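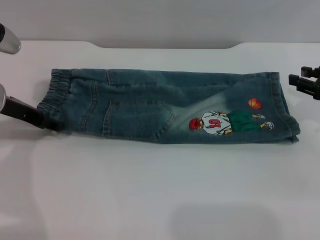

6 min read

Open day at the Fivell dye works, Hamby

Davina MacBrayne
Jun 14, 2026

The Fivell works is on the east bank of the river at Hamby, downstream of the weir. It dyes cotton warp yarn for denim, weaves part of it on site and sells the remainder on beams to outside weavers. The plant opens to the public once a year. I went mainly to see the effluent treatment, which was rebuilt last year, but the tour follows the yarn, so these notes do too.

Visitors check in at the Carnegie building, the former canteen. Ear plugs and a hair net are issued at the desk. Open-toed shoes are refused. The group was led by Mhairi Rutherford, the process engineer for the dye range, who took technical questions as they came up and declined only those about customers and prices.

Yarn store and ball warping

Yarn arrives on cones, ring-spun and open-end, and is held for a day in a conditioned room before use. The store had a strong smell of cardboard and a faint one of wax. Each lot carries a card with the count, the twist and the bale laydown number from the spinner. Mixing two laydowns in one dye set is the most common cause of streaks in the finished cloth, and the cards are checked at the creel as well as at the store door.

On the ball warper the ends are drawn together into a loose rope and wound onto a core in a crossing pattern. A lease string goes in at fixed intervals so that the ends can be separated again after dyeing. The machine was running during our visit. It stops on a broken end, and the operator has to find the end, knot it and restart without leaving slack. Mrs. Rutherford said a missed end at this stage costs more to fix than anything that happens later, with the exception of a rope break in the dye boxes.

The dye range

The range is a rope type. The ropes pass through a scour box, rinse boxes, and then a series of indigo boxes with a run of open air above each one. Indigo is not soluble in its ordinary form. It is reduced in an alkaline bath, where it turns yellow-green and can enter the outside of the yarn, and it returns to blue when the rope is lifted into the air. Each dip adds a layer. The core of the yarn stays close to white, and for that reason denim fades as the surface wears.

From the gallery the color change can be followed by eye. The rope leaves the bath a dull green and is plainly blue before it reaches the top roller. The air runs are long enough for full oxidation at the normal line speed. If the line is slowed, the shade shifts, so the operators avoid slowing it and will accept a small overrun at the end of a set.

Bath control has changed since my earlier visit. Samples used to be drawn by hand and titrated in a side room. Redox potential and pH are now measured in a recirculation loop and logged, and the hydrosulfite and caustic pumps trim against the reading. Hand samples are still taken at the start of a set and at shift change. On the day, the trend screen at the end of the gallery showed set 663 with the redox line almost flat and the pH line drifting slightly downward. One visitor asked whether the drift mattered. The reply was that it would if it continued past the next caustic addition.

The hydrosulfite is the part of the process the company would most like to remove. It breaks down to sulfate and sulfite, adds salt to the effluent and has to be stored dry. A trial with pre-reduced liquid indigo has been completed, and the plant now buys part of its dye in that form. Electrochemical reduction was considered and set aside on the grounds of electrode area and floor space.

Rebeaming, sizing, weaving

After drying, the ropes are coiled into cans and opened out again on the rebeamers. This was the quietest part of the tour and the one with the most handwork. The sheet of yarn is combed apart at the lease, and the operator watches for crossed ends. Several beams are then run together through the size box, where a starch-based size is applied to protect the yarn from abrasion in the loom.

The weave shed holds rapier looms, all on 3/1 twill while we were there. Ear plugs are required beyond the yellow line and conversation is not possible. I noted that the humidifiers had been moved from the walls to the roof beams, and that lint on the warp stop motions was lighter than I remember. Cloth inspection is done on a lit table at the far end. Faults are marked with a colored thread at the selvage and graded by length.

Effluent treatment

The treatment plant occupies the old coal yard. The main dye house drain is screened and then goes to a covered balancing tank of 200 cubic meters, mixed from below. Rinse water from the first boxes after the indigo is kept out of this drain. It is routed to the Gornon unit, a membrane filtration skid that holds back the indigo particles and passes the water.

The Gornon unit works only on oxidized dye, so air is blown through the rinse water first. The concentrate is collected in a cone-bottomed tank and, after a check on strength and iron content, is returned to the vat make-up. The filtered water is used for scouring, not for final rinsing, as it still carries salt. Membranes are cleaned in place at the end of each week. Two of the housings had been opened for us, and the fouling on the feed side was a smooth dark layer that came away with a fingernail.

Everything else goes through biological treatment, with a conventional aeration tank and a settling tank. Starch from desizing accounts for most of the oxygen demand. The color that remains after settling is removed with a coagulant, and the sludge is pressed. The press was not running. Cake is taken off site under contract, and the question of where it goes after that was answered only in general terms.

The outfall enters the river below the weir, through a flow meter and a sampling chamber that can be viewed from the footpath. The water in the chamber had a slight yellow cast and no visible foam. Temperature is the consent limit the plant comes closest to, mostly in late summer when the river is low. A heat exchanger on the hot rinse line was fitted in May and has not yet been through a warm season.

Laboratory

The laboratory is a single room over the boiler house. Shade is measured on a spectrophotometer from wound cards of yarn, and again on cloth after a standard wash. Crocking, the transfer of color by rubbing, is tested dry and wet. The wet result is always the poorer, and customers for children's wear ask for it by name. Pull-on styles with a gathered elastic waistband, in the same denim as the legs, are a test of their own: the cloth has to be light enough to ruffle under the elastic and still carry topstitching at the yoke without puckering badly. The works supplies a lighter twill for this use and does not make garments.

Shrinkage and skew are measured on marked squares after washing. The mill corrects for skew in finishing by pulling the cloth off square in the opposite direction before it is sanforized. A sample from an uncorrected piece was on the bench beside a corrected one, and the twist in a sewn leg tube was easy to see.

Practical notes

The full tour takes 2 hours and includes stairs at the dye range gallery and at the laboratory. The gallery is warm. Photography is not permitted in the dye house or at the Gornon unit and is allowed elsewhere on request. Groups of up to 6 can ask for a weekday visit in writing, addressed to the process office, and should state whether they want to see the treatment plant, as it is left out of the standard route in wet weather.

Parking is in the lower yard, entered from the weir road. The upper gate is for deliveries only and was locked.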